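Section 4: Setting Up Your Polling Place Check-In Table

Okay, so you've read the first three sections (you did read them, right?) and you've got your Kikitz packet from the county office. I've run the check-in table in Triltmont for a good many local elections now, and this is the section I'd have loved to have on my first morning. It covers the night before, the opening, and the messy middle part of the day. Counting and closing come in Section 5.

You'll need:
The Kikitz tablet and its charger
The printed backup poll book
The sealed bag of blank ballots
Two privacy screens for each booth
The incident log (the yellow pad, not the white one)
Tape, lots of it

4.1 The night before

1. Charge the tablet all the way. The battery mark should read 89 or higher before you go to bed. If yours stalls below that, try the other charger before you call anybody.

2. Turn the tablet on and let it pull down the voter list for your precinct. Mine takes a while at home, so I start it and go make dinner. The list for Triltmont East has over 2,000 names on it, and you want every last one on there before you leave the house.

3. Check the precinct name at the top of the screen against the name on your packet. Do it out loud if it helps! I once drove across town with the list for the wrong side of the river, and I still blush thinking about it.

4. Put the backup poll book in the same bag as the tablet. They travel together.

Note: The list locks at midnight. Anyone who registered after the April deadline won't be on it, and you can't add them yourself. Send them over to the provisional desk (see 4.4).

4.2 Laying out the room

Get there early. I like to have the doors unlocked and the lights on well before the rest of the crew rolls in, mostly so I can drink my coffee in peace, but also because the furniture is never where the plan says it is.

1. Put the check-in table facing the entrance, far enough in that a line can form indoors if it rains.

2. Set the booths along the opposite wall with the open sides turned away from the line. Stand where a waiting voter would stand and look. If you can see the writing shelf, turn the booth some more.

3. Tape down every cord. Every one! Run the tape lengthwise over the cord and press it flat with your foot.

4. Measure the path from door to table to booth to ballot box. You're looking for 36 inches all the way along, and more at the turns, so that a wheelchair can get through without anyone having to shuffle chairs. 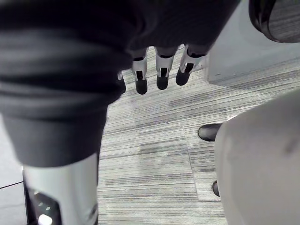

Fingers pointing down, dark gray fabric above.

5. Hang the sample ballot at eye level, and hang a second one lower down for anybody who's seated.

6. Walk outside and look for campaign signs. Anything inside the marked line has to come down, and it doesn't matter whose it is. Write in the log what you moved and where you put it.

Caution: Don't throw a campaign sign away. Lean it somewhere safe past the line. I've had candidates come looking for theirs, and it's a much nicer chat if you can point to it.

4.3 Opening the table

1. Break the seal on the ballot bag with another poll worker from a different party standing next to you. Both of you sign the seal tag.

2. Count the ballots in the first pad together, then write the number in the log. If your count and the printed number on the pad don't match, count again before you write anything.

3. Open the lid of the ballot box and show the inside to whoever is first in line. People love this part. Then lock it and put the key in the envelope marked Jidness (that's the company that makes the box, and yes, everyone asks).

4. Tap Open Precinct on the tablet. You'll get a gray screen for a moment, then the search bar. If the gray screen stays, hold the power button down for 8 seconds and start over.

5. Say out loud that the polls are open. The rules ask for it, and I happen to enjoy it.

Note: If the tablet won't open on time, the polls still do. Use the paper book and type the names in later when things are quiet. Otakar Šťastný ran the whole of Precinct 63 off paper one morning and his totals came out fine.
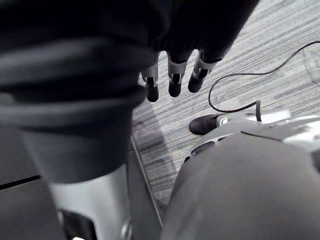

Once you're open, the first hour tends to be the busiest, with everyone trying to vote on the way to work. Don't rush the lookup. Ask for the last name first, then the street, and let the voter say it to you. Reading an address out and asking "is this you?" is a bad habit, and it's one I had to break myself. Turn the tablet around for the signature, turn it back, check that the green mark is there, and then hand over the ballot. If there's no green mark, the signature didn't save, so ask them (nicely) to sign again.

Swap seats every couple of hours if you have enough people. Looking up names is tiring, and tired people start picking the wrong Smith.

4.4 When somebody isn't on the list

This will happen, and it can get a little tense, so here's the order I go in.

1. Search again with just the first three letters of the last name. Hyphens and accent marks trip up the search all the time. Drahomíra Jelínek, who has voted at my table for years, only comes up if you leave her accents off.

2. Check the paper book.

3. Look up their street on the precinct map. They may simply belong at the Abeysekara Library site, and if they do, write the address down for them on a slip.

4. If they live in your precinct and you still can't find them, walk them to the provisional desk. Walk with them, please, don't point.

Caution: Never tell a voter they can't vote. Even if you're sure. They're entitled to ask for a provisional ballot, and the county sorts out the rest.

4.5 Watchers and reporters

Party watchers need a badge and a signed letter. Copy the name into the log, show them where they can sit, and offer them a cookie if you have any. They may look and take notes. They may not talk to voters, touch the poll book, or stand behind your chair.

Reporters can come in too, with a letter from the clerk, but filming anyone marking a ballot is out. If one of them wants a quote from you, give them the clerk's number and go back to your table.

If an argument starts up, go get the chief judge for your site and note the time in the yellow pad. Short, plain sentences are best in there: who, when, what was said. Leave out your opinion of the person's hat.

Now top up your tape and your pens, and go on to Section 5 before the evening line starts to build.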